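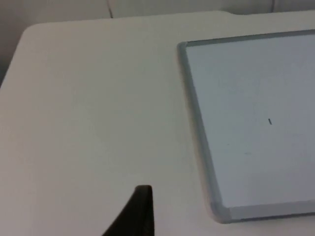

Sowmya D'Souza

Gripper Comparison FAQ, updated March

I get the same handful of emails about the gripper tests, so I've put the answers in one place. Beat Baumgartner checked the parts about controllers and removed two of my opinions.

Which grippers did you compare?

The Trelley, with dark fingers that widen toward the base, and the Flereck, a straight parallel jaw that costs a good deal more and comes in a much nicer box. Both ran on the same arm with the same Ung controller. We tried a Trorkano controller first and went back to the Ung after a week of firmware updates.

What is the task?

Pick up a cube, put it down inside an outline drawn in marker on a whiteboard. Then do it again until you question your education.

Why a whiteboard?

You can change the target with a marker and a cloth. It also slides when a gripper comes in too low, so bad approaches are hard to hide in the results. The drawback is glare, and old ink that never quite leaves.

How many trials did you run?

1,640, split evenly between the two grippers. Beat wanted more. Beat was not the one resetting the cubes.

Does the shape of the outline matter?

Less than we expected. I draw them freehand, and my ellipses have been compared to potatoes.
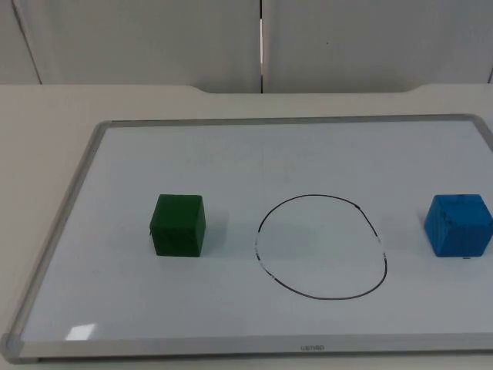 A placement counts if the whole base of the cube ends up inside the line. Touching the line is a miss, and so is landing well and then getting nudged out when the fingers open. That last one accounted for 31 of the Flereck's misses and started most of our arguments.

So which one won?

The Trelley, on placement. The Flereck was quicker to close and held on harder, so if your parts are heavy you may want it anyway. Ours were not heavy.

Do I need both a wrist camera and a fixed one?

For this job, I'd keep both. The wrist view is good up close and hopeless at telling you where the other cube went. When we turned the fixed camera off, more than 70 trials ended with the arm searching the wrong part of the board -- very confidently, too.

Can I use my own cubes?

Sure. Keep them close in size and pick colors your camera can tell apart under your own lights, which may not be the colors you can tell apart.

Will you test suction next?

Beat says yes. I'm waiting to hear who resets the cubes.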